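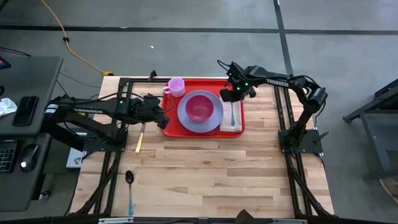
A tray, one respondent told us, is a table for people who have given up on the table. We heard milder versions of this from others in the Bremar sample, usually while they were defending their own way of setting one.

4.2 Where the mug goes

The instructions handed out at the start were short. Each household was asked to lay a tray with a plate, a bowl, a mug, a napkin and a spoon, as they would for somebody else's breakfast. We said nothing about position. Of the 2,372 trays in the Bremar records, most put the bowl on the plate, and after that agreement broke down. The mug caused the most trouble. Etiquette manuals send the drink to the right, above the knife, on the assumption that there is a knife and that it has stayed where it was put. Our respondents had other ideas, several of them firmly held.
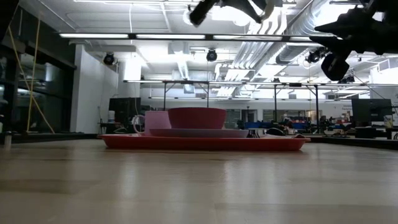

Figure 3. Bowl on plate, with the mug standing to the left and its handle pointing left.

We coded the arrangement in Figure 3 as "mug left, handle out". It suits a left-handed drinker, or a right-handed one who enjoys reaching across the porridge. Ní Chonaill's earlier scheme has no category for it and files it under "unfinished", a label that seemed harsh to us once we had met the people responsible. We kept her categories for cutlery and napkins and added a separate one for handle direction - a decision that cost us most of November.
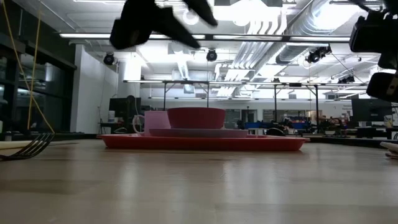
Coding the handle on its own also changed how we treated cutlery. In the Bimham pilot, a spoon counted as placed only if it was on the tray, and anything left on the tabletop was recorded as missing. This was tidy and wrong. Asked about these spoons, people said they were spares, or were coming in a minute, or belonged to another meal altogether. For the main study we recorded them as "nearby", and around 450 trays moved out of the incomplete group as a result. Napkins were coded as folded or not folded. Two coders still managed to disagree on 34 of them.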